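Ticket: Dishwasher leaves grit on glasses, E4 drain fault comes and goes
Category: Kitchen appliances / Drainage
Model: Trirkard 60 cm built-in, second generation
Status: Closed by reporter

Original report

The dishwasher is in a rental unit above a bakery on Holley Street. It was installed new when the kitchen was redone and ran without trouble until August. Since then there are two problems, and I can't tell if they are the same one.

First, glasses on the upper rack come out with a fine tan grit on the inside. It wipes off with a finger. Plates on the lower rack are mostly fine. Mugs are the worst.

Second, the machine stops partway through the cycle and shows E4. The manual says E4 is "drain time exceeded." If I press and hold Start for a few seconds it clears and usually drains on the next try. It happens on the long cycle more than on the quick one.

Already done before opening this ticket:
Filter basket out and rinsed under the tap.
Spray arms off, holes checked with a toothpick. Two were blocked with what looked like seed hulls.
Rinse aid filled.
Ran one empty hot cycle with citric acid.

None of it made a lasting difference. The grit was gone for one load after the acid and then came back.

Support reply 1

Thank you for the details. Please confirm the following:

Where does the drain hose connect, and does it rise to the underside of the countertop before it goes down again?
Is there a garbage disposal on the same line?
Was any plumbing work done in August or shortly before?
Is the fine mesh below the filter basket also clean? It is a separate flat piece and has to be turned to the left to come out.

Grit inside glasses on the upper rack usually means dirty water is being recirculated. That fits with a machine that isn't emptying fully.

Reporter

Drain hose goes to the sink tailpiece, above the trap. No disposal. The hose does not rise. It runs along the cabinet floor and then straight up to the connection, with one loose strap holding it to the cabinet wall.

There was plumbing work. The sink faucet was replaced with a Halilović pull-out model and everything in the cabinet was moved to one side to get at the shutoffs. I wasn't there for it.

I didn't know the mesh came out. It does. The underside had a layer of gray paste on it, thick enough to scrape with a spoon. Cleaned it with dish soap and an old toothbrush and put it back. Ran the long cycle with a normal load.

Result: E4 again, 50 minutes in. Glasses a little better.

Support reply 2

The hose needs a high loop. Without one, water from the sink can run back into the dishwasher and bring food particles with it. Please fasten the hose as high as possible inside the cabinet, then let it drop to the tailpiece connection. While the cabinet is open, check the full length of the hose for a kink, especially behind the cabinet's side panel where it passes through the hole.

Please also do a manual drain test:

Pour two pitchers of clean water into the bottom of the machine.
Close the door, select Cancel/Drain.
Listen at the cabinet. A healthy pump makes a steady hum, then a gurgle as the last of the water goes.
Note how long it takes.

Reporter

Emptied the cabinet to get to the hose. The cleaning bottles, the sponge tray and the trash bags all have to come out before you can reach the back wall, and the shelf liner was damp along the rear edge, so I pulled that too and let it dry over the radiator.
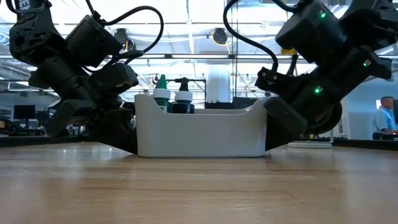
The strap that came with the machine was too short to reach the top of the cabinet. I used a cushioned pipe clamp and screwed it into the rail under the countertop. The hose now goes up to the clamp, makes a curve as wide as I could manage, and comes down to the tailpiece.

There was no kink in the part I could see. There was a flat spot where the hose goes through the hole in the side panel. The hole is rough and the hose was pulled tight across the lower edge of it, probably since the faucet job. I pushed some slack through from the dishwasher side and the flat spot partly opened up.

Drain test results:
First try, water went down slowly, hum was uneven. Didn't time it properly.
Second try, 60 seconds and a small puddle left in the sump.
Third try, same.

The damp on the shelf liner is from the cold shutoff. The packing nut was weeping. A quarter turn with a wrench stopped it. I don't think it has anything to do with the dishwasher, but I'm writing it down.

Support reply 3

A small amount of water in the sump is normal and keeps the seal from drying out. It should be no deeper than the bottom of the mesh. If it's above the mesh, there is still a restriction.

An uneven hum points to something at the pump impeller. On this model the impeller can be reached from inside the tub:

Turn off power at the breaker.
Remove the filter basket and mesh.
Bail the sump with a cup and finish with a sponge.
At the right side of the sump there is a small gray cover held by one Torx screw. Remove the screw and lift the cover toward you.
Turn the impeller with the handle of a wooden spoon. It should move in small, springy steps. Don't reach in with bare fingers, as broken glass often collects there.

Reporter

Water was above the mesh. Not by much.

Power off, sump bailed, cover off. The screw was a T20 and tight. Found behind the cover: one olive pit, a piece of a paper label rolled up like a cigarette, and a sliver of clear glass. The label had wrapped itself partway around the impeller. I got it out with long tweezers. The impeller now turns in steps, as you describe.

Cover back on, mesh and basket back in. Drain test again: steady hum, sump down below the mesh. Much faster than before.

Ran the long cycle, full load. No E4. Glasses clean except for two mugs with a few specks.

The label is from a jam jar. I had been putting jars through with the labels still on. I've stopped.

Support reply 4

Good progress. A few specks over the next several loads would be expected while loose material works its way out of the spray arms and the upper feed tube. Please keep this ticket open for a couple of weeks and rinse the filter basket after every third load during that time.

Because the flat spot in the hose opened only partly, we recommend replacing the hose when convenient. The part is a standard corrugated drain hose and need not be ours. Choose one that is long enough to make the high loop without tension, and file or sand the edge of the hole before you pass it through.

Reporter

Bought a Grirkiritz universal drain hose at the hardware store. Notes for anyone doing the same swap:

The rubber end on the Grirkiritz has stepped diameters. You cut it back to the size that fits your tailpiece. I cut one step too few the first time and couldn't get it on, then cut again and it went on with a bit of dish soap.

The machine has to come forward to reach the connection at its end. Two screws into the countertop rail, then lower the front feet and slide it out on a piece of cardboard. Have a towel and a baking sheet ready under the old hose, because it holds more water than you'd expect.

I sanded the hole and put a split piece of foam pipe cover around the edge.

The clamp that comes with the hose is a spring type. I reused the original screw clamp.

Leveling the machine again took longer than the rest of the job. The door scraped on the left side until I raised the back foot, which on this model is turned from the front with a long screwdriver.

Two weeks of use now, mostly the long cycle. No E4 at all. Glasses and mugs clean. The cabinet floor is dry, including around the cold shutoff.

One open question. The manual says to run the acid cleaning cycle every 60 loads, but the sticker inside the door says 50. Which one is right?

Support reply 5

The sticker is newer than the printed manual. Use 50. If your water is soft you can stretch it without harm.

Reporter

Thanks. I've written it on the inside of the cabinet door. Closing.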